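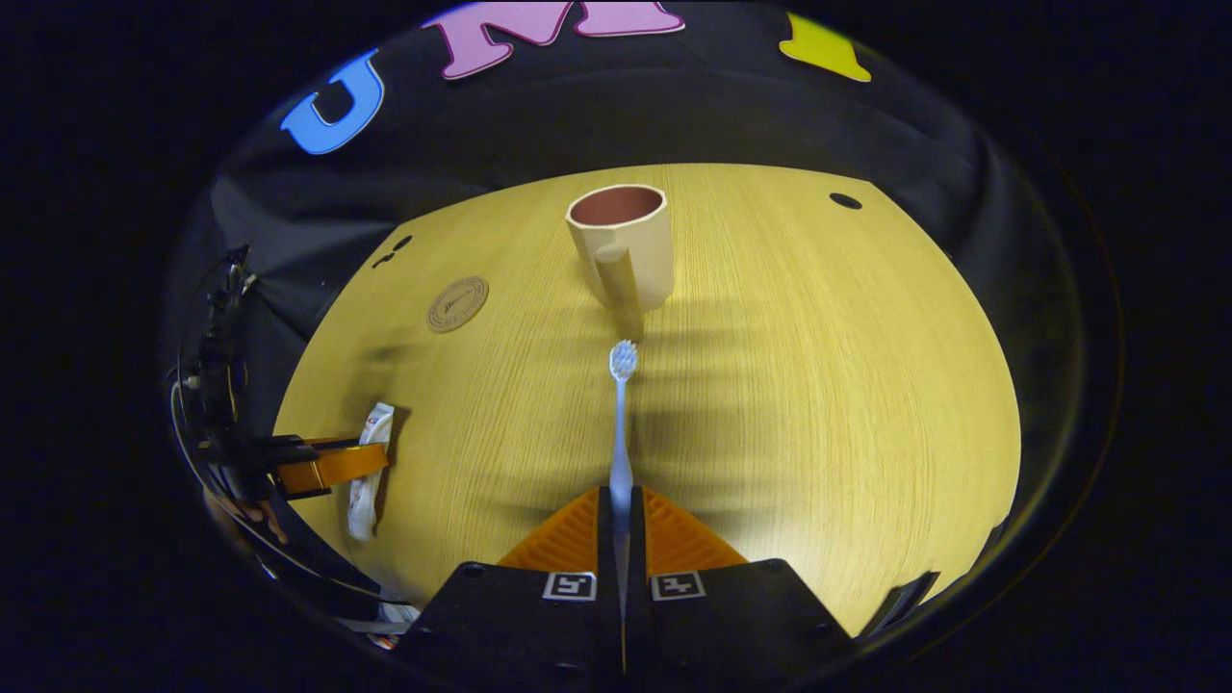

Notebooks > Kit reviews > Gitine hand-held pair

24 October 2023

Gitine pair on loan from Steltero, table trials continued. Toothbrush, mug, toothpaste tube and cork coaster on the light wooden table, black cloth up behind. Same objects as the Zaugg trial in August so that the notes can be compared.

Charged both units overnight. Left one came up straight away, right one needed the cable reseated at the handle end. Same fault as last time. The plug has no latch and works loose when you turn your wrist outwards. Put tape over it for now. Will ask Steltero whether a latching version exists before we say anything about buying.

Calibration took 25 minutes for the pair. The leaflet gives two pages to this and leaves out that the markers on the jaw plates have to be clean. Wiped them with a dry cloth and it went through on the next attempt.

Toothbrush into mug. Grip on the handle is good if you take it low down. Higher up, near the neck, it rolls between the fingers and the bristles end up facing the wrong way. The orange pads have ridges across them and a thin handle wants to settle into one, so approach square on and close slowly. Trigger has some slack in the first part of its travel. You get used to it, but a new person will close too hard.

The mug handle is short and has to be out of the way before you go in with the brush. Moved it with the other hand most times. Coaster is the awkward one: it lies flat and the fingertips are too thick to get under it. Sliding it to the table edge works. I have marked it as a fail for a straight pick, same as I did for Zaugg.
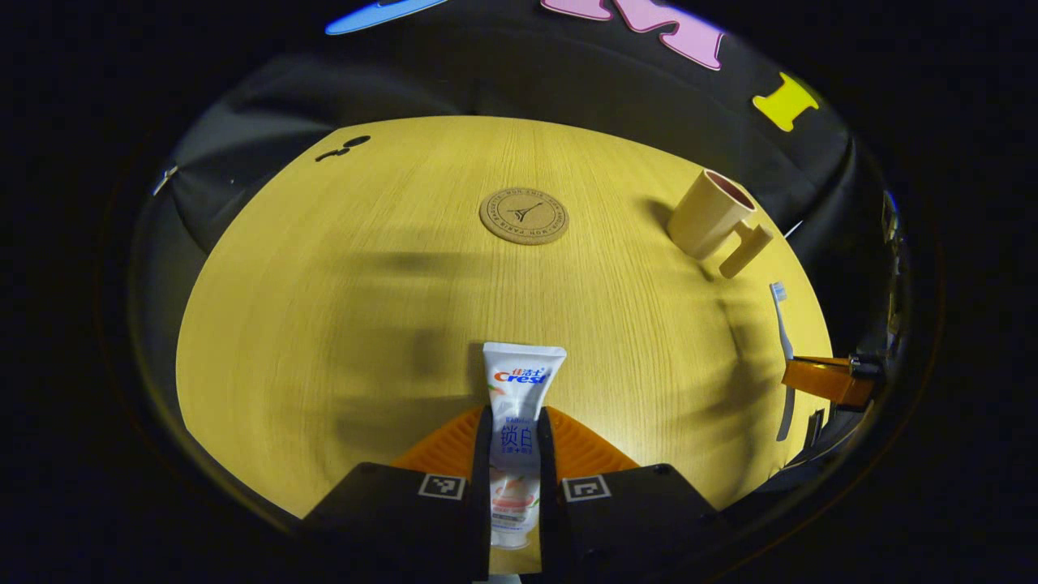

Toothpaste tube is easier than I expected. Held upright with the cap down it stays put, and the flat end gives you something to aim by. Squeezing too hard bulges the tube and it then creeps upwards, so light pressure only. Anyone repeating this should use a full tube. A half-used one folds.

Recordings so far: 158 kept. The discards are mostly from the loose plug and are listed on the shared sheet with a reason against each.

Against the spec sheet:
Opening, stated 105 mm. Measured with callipers, agrees.
Load, stated up to 700 g. Not tested, nothing on the table is near that.
Weight in the hand: fine for short runs, wrist tired by the end. Zaugg was worse.

View from the hand unit is very wide, so the other gripper often comes into it from the side. No trouble on playback.

To do
- ask Steltero about the plug, and the price of spare pads
- second operator to repeat toothbrush and tube without reading this first
- book the bench at Flavville for the heavier objects
- fill in the trigger section of the review form, still blank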